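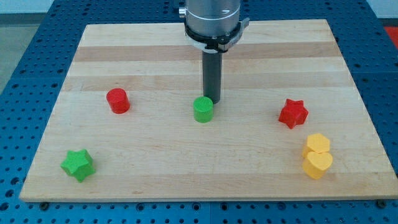 Okay, pallet racking and why we moved our slow stock at the Pidthorpe warehouse. When I got there we had 41 bays, and the fast movers sat at the far end because that's where Carvalho's trucks used to unload. So every pick was a long drive. I want you to think of your stock like the little blocks on that board, the heart, the stars, the cylinders - different shapes, one flat surface, and you get to choose what sits where. We chose badly for years!

Next slide. We swapped two aisles in September, starting with the Miden parts (small boxes, picked all day long). Travel per shift went down 13 percent. Drivers grumbled for a week or so, then stopped.

Pause for questions - someone always asks about the Sternel labels.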